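The Drawer at Gernport

By December the arm could open the drawer whenever it liked, and it never liked to when Ladan Yazdani was watching. That was how it felt to her, anyway. The logs were kinder. They said the old method, the one everyone called Pereyra after the street the lab was on, pulled the drawer open on most tries and then let it jam halfway on the rest.

Her idea was so small she was nearly embarrassed to say it out loud. Let the arm be wrong on purpose! Before each pull, have it give the drawer a tiny nudge the other way, feel what pushed back, and only then decide how hard to go. People do it with sticky windows all the time. Her gran had done it with every cupboard in the house.

"You want to spend two seconds on a wiggle," said Pakov, who had written most of Pereyra and loved it dearly.

"Two seconds," she said. "And then 800 pulls, so we know."

So they ran 800 pulls, day and night, with the kitchen counter left just as a kitchen counter would be, toasters and lemon and all. Ladan slept on the Hondine sofa (a terrible sofa, all springs) and woke each time the motors changed their note. She began to know a good pull by its sound, a sort of low hum with a lift at the end, like someone about to ask a question.

The old method had jammed 59 times over the same number. She wrote that on the whiteboard and left a space next to it.

On the last morning Pakov came in with his coat still on and stood in front of the space, where she had written a 2. He looked at it for a good long while. Then he laughed, properly laughed, and asked which two.

"Both on the same night," said Ladan. She was already pulling up the force traces, because those were the ones she wanted to see most. "Come and look, they're beautiful. It felt the drawer catch and it still went for it."

He took his coat off and dragged a chair over.
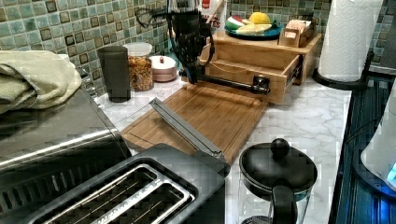 "Could it do a fridge?" he asked, after the second trace.

She had been hoping all week that someone would ask her that.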